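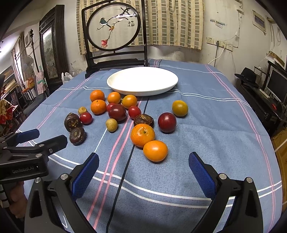
Figure 2. Blue tablecloth with pink and white stripes running in both directions; a round white plate stands toward the back.

4.2 The everyday cloth and the good cloth

When we began visiting homes in Drunenton we expected people to talk mostly about food, and they did, at great length and often with a second helping of it in front of us. But the cloth on the table kept working its way into the conversation, usually while somebody was smoothing it with the flat of a hand, and by November we had added a page to the interview guide just for table linens. This section draws on that page, and on the 3,457 household inventory entries that Margus Eglītis transcribed from the parish books at Otitach (see Section 3 for how those were sorted and where the handwriting defeated us).

Nearly every household we visited made a distinction between two kinds of cloth. The good cloth is white or cream, is kept folded in a drawer or a chest, and comes out for christenings, funerals, and the visits of relatives who live far away. The everyday cloth has color in it, most often stripes or checks, and it stays where it is from one week to the next. Figure 2 gives an idea of the striped type. Older women in particular told us that a pattern crossing in both directions is kinder to a busy family than a plain one, as a small stain gets lost in it, and several of them remembered being taught as girls to set the plates by the stripes so that everyone had the same amount of elbow room.

The inventories tell a somewhat different story, and we spent a good many evenings trying to make the two fit together. In the parish books, the white cloths are listed one by one, often with a note on the hem or the initials, while colored cloths are lumped in with dish towels and flour sacks or left out entirely. Roughly two in five entries mention no everyday cloth at all. We do not take this to mean that those families ate off bare boards. The clerks were writing down what could be passed on or sold, and a cloth that had been washed every Saturday for a decade was worth very little to anyone outside the kitchen.

Where the everyday cloths came from is easier to say. Before the road was improved, most families bought yard goods from the Cimell mill and hemmed them at home, and the narrow width of that fabric explains the center seam that people still describe so fondly. Later the Gajewski store began to carry ready-made cloths wide enough for a big family table, and the seam disappeared within a generation. One retired schoolteacher told us she had missed it, having used it all through her childhood as the border between her side of the table and her brother's.

We asked everyone what happened to a cloth once it had worn thin. Almost without exception it was cut down, first for a smaller table, then for aprons or bread wraps, and finally for rags. Two families showed us quilts in which the old stripes could still be made out, and in both homes the conversation went on well past supper. The reuse of cloth in bedding is taken up again in Section 5.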